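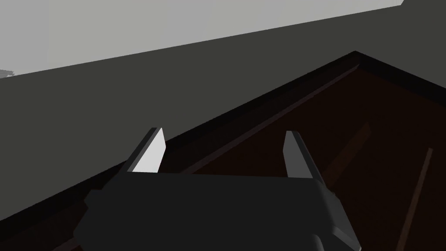 Somebody at the back asked last August whether any of this was ever going to wipe down a kitchen bench, and if it wasn't, could we please skip to the exam material. Fair enough! It's a good question, so I've given it a whole handout. It's also exam material, sorry.

# Week 5: Can it do the chores yet?

Short version: some of them, slowly, if you set things up nicely first. Long version is the rest of this, and we'll argue about it in the tute.

## What we mean by "a chore"

I want you to be fussy about this word. When a press release says a machine "can tidy a table", ask which table, how many goes it had, who put the objects out, and who reset everything afterwards. A chore at home has a start nobody planned and a finish that's a matter of opinion (my idea of a tidy bench and my kids' idea have never met). A task in a lab has a start state, a goal state and a timer. Most published results are about tasks. Most headlines are about chores.

Shop-floor jobs sit somewhere in the middle. The parts are known, the lighting stays put and you can bolt things down, but there's a takt time breathing down your neck and a dropped part costs money.

## The tabletop problem

Nearly everyone starts with a table, a two-finger gripper and something to pick up. Take a thin rod lying on a dark tabletop. You or I would roll it towards us with a fingertip, or pinch it without thinking. With two fingers and no sense of touch to speak of, the machine has to:

- work out which way the rod is pointing, when rod and table are both a reddish brown
- turn the wrist so the fingers close across the rod and don't end up lined up along it
- get low enough to grip without jamming a fingertip into the tabletop
- close, lift, and notice if it's come up with nothing

That third one is where I've lost most of my afternoons. A few millimetres high and you close on air. A few millimetres low and the arm faults, and somebody has to walk over and clear it. A raised rim makes it worse again, as the body of the gripper is a lot wider than its fingers and wants to clip the edge before they get anywhere useful. Have a look at the rim in the rendered view and think about how you'd come at a rod lying right against it. We'll sketch approaches on the whiteboard.

## Simulated first, then real

We'll do the first prac in Flaritz, our in-house simulator. You'll each get 590 practice episodes to train on, which sounds like heaps and isn't. The good thing about a simulator is that a crash is free. The bad thing is that surfaces come out flat and clean, friction is whatever number you typed in, and there's never a smear of Vegemite on anything.

Then we move the same policy to the Honum arm in the lab. Last year's class had 17 groups, and almost 5 of them got a real pick on the first day - the fifth got the rod off the table and dropped it, so I gave them half. Please don't be disheartened by that! Everybody had something working by the end of semester.

## Home versus shop floor: two cases

**Bang** is the kitting cell we'll be using for the shop-floor reading. It puts brackets in trays. It's quick, it's dull, and it works because someone spent months designing the trays. If a bracket arrives upside down, a person flips it. Is that automated? I'd say mostly, but I'm happy to be talked out of it.

**Alik** is the home one: clear a coffee table, put the bits in a tub. Watch how much of the report is about resets. When you read the success rate, check whether a "success" includes the runs where a person nudged something back into reach. I had to read the methods section 2 times to find that.

## For the tute

1. Pick a chore you did this morning and write it out as a task, with a start state and a goal state. What did you have to leave out?
2. Would a suction cup be any better than two fingers for a thin rod? What about for a damp sponge?
3. Find the slowest step in your chore. Would you mind if a machine took ten times as long, provided you were out of the house?

Bring your answers on paper, half a page is plenty. Closed shoes for the lab as always, and if you've got long hair, tie it back before you come in.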